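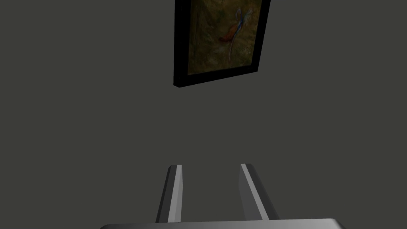

## Open day at Tasholm: my thread

**1/** Spent the afternoon at the Tasholm robotics open day and I'm still buzzing, so this is going to be a long one. They had real arms behind glass in the hall, but the thing I kept going back to was the simulator room upstairs. You sit down, they hand you the controls, and you're driving a robot in a rendered room.

**2/** My guide was Kazue Kuroda, who works on the scenes. I asked her why they'd bother hanging a painting in there, and she said plain gray walls get tiring to look at after a full day (fair!). I got way too attached to it. Orange-red and blue in the middle of all that murky green and brown, and to me it's a long-tailed bird. The man behind me in line said flower. We didn't settle it.

**3/** First lesson for a beginner: tilt the view and your brain falls over. I had the picture leaning, lost track of which way was up, and somebody's kid told me to breathe. Great advice. I got 2 turns at the controls and the second one went much better.

**4/** They run everything in software called Plosemero, which was new to me. Kazue's team can reset a room in a moment, change what's in it and go again. She said one scene might get up to 500 tries before they move on to the next. I'd have guessed a dozen! 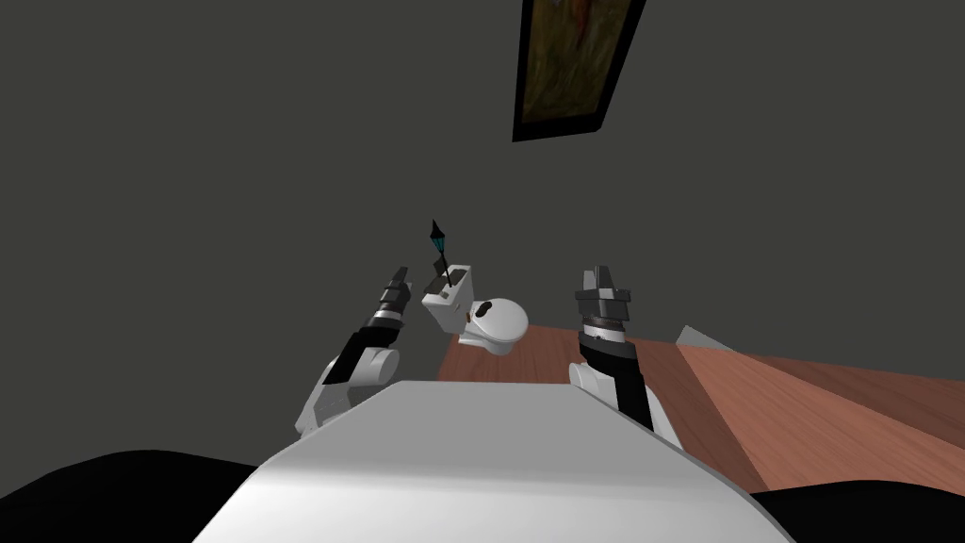 **5/** I went in wanting to know how two arms share a job, since at work (packing line, Stubbs, hello to the early shift) ours only ever have one. Tomoyo Nishimura gave a short talk on exactly this and I filled a page with notes. Her big point was that each arm has to leave room for the other, and that planning only one of them gets you a traffic jam. It also made me look harder at the hands, because they don't have to match: slim fingers on the left arm, chunky blocky ones on the right. And yes, the thing hanging in the air between them is a tiny white toilet. With an arrow sticking up out of the tank. I love this field.

**6/** Someone asked Tomoyo whether practice in a simulator carries over to a real machine. Her answer was "some of it," and then she spent ten minutes on the parts that don't. Friction, mostly. Soft things. Cables! I really liked that she didn't rush past it.

**7/** Downstairs there was a table from Zokow with spare joints you could pick up and turn by hand. Heavier than I expected. My daughter would've stayed there all day if I'd let her.

**8/** Practical stuff if you're thinking of going: parking is behind the main building, the simulator line is shortest right after lunch, and the coffee is free but weak. They're doing another one in March and you need to sign up ahead for the upstairs room.

**9/** A few of you are asking if it's too technical. I don't think so. I can't code at all and I followed most of Tomoyo's talk. If you can go, get a turn at the controls, and tell me if you see a bird.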